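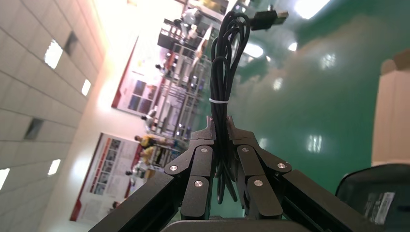 Dinska USB Cable, Black - Tied and Ready to Go

Shop > Desk & Computer > Cables & Leads

We've sold plenty of leads at Fivbridge, and this is the one we keep grabbing for our own desks. It's a plain black USB cable with a good soft jacket, and it comes looped into a long, easy bundle with a thin white twist tie around the middle. Give the tie a couple of turns and you're away. Keep it, too - it's just as handy when the cable goes back in the drawer!

Two lengths in stock, 80 cm and 100 cm. The shorter one suits a laptop on a stand, and the longer one will run happily down the back of most desks. The colour is black only for now, but Dinska tell us grey is coming in March. 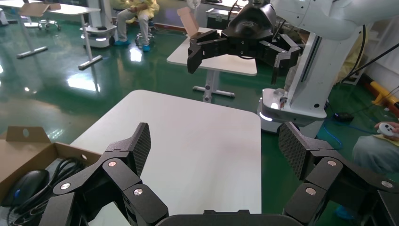 If you're fitting out a study or a classroom, have a look at the Jiltlow corded mouse while you're here. It's a lovely simple thing, comfy in either hand, and the cord coils up small enough to share a cardboard box with the mouse. We pack ours in plain brown cardboard, so there's no plastic shell to fight with.

Cables come singly or in packs of 5. Orders in before noon go out the same day, and both items carry our 7 month swap guarantee. Pick-up is from the Gkikas Street counter.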